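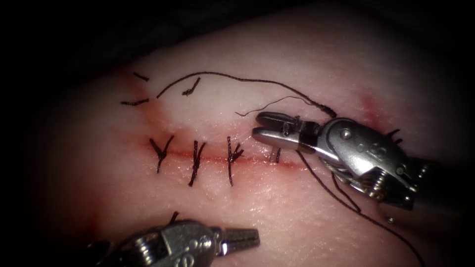 How I Practice Interrupted Sutures at Home

I'm in my second semester of vet tech school and my stitches used to look awful, so I started doing a little practice every Sunday at the kitchen table. Forty minutes, a mug of tea, radio on. Here's my routine if you want to borrow it.

What you need

A practice pad, needle holders, toothed forceps, scissors and some cheap nylon thread. Get the dark kind — you'll want to see your knots. Expired packs are fine for practice, so ask around at your clinic.

Steps

1. Tape the pad down. Mine used to slide all over the place and I blamed my hands for weeks!

2. Put your first stitch in. Go in at a right angle to the surface, turn your wrist and let the curve of the needle do the work. Come out the same distance from the edge on the other side.

3. Pull the thread through until you have a short tail, then wrap it twice around the needle holder, grab the tail and lay the throw flat.

4. Add single throws, switching direction each time. If you forget to switch you get a granny knot, and those slip.

5. Snug it until the edges just touch. Ritu, who taught our lab, kept telling me to stop strangling it (I still do when I'm tired).

6. Trim the tails and move along. Try to keep the gaps even.

I do 8 stitches, cut them all out, and go again. Keep your old pads for a while — I found one from September the other day and wow, those gaps. Next I'm going to try a simple continuous, and I'll write that up once mine stops puckering.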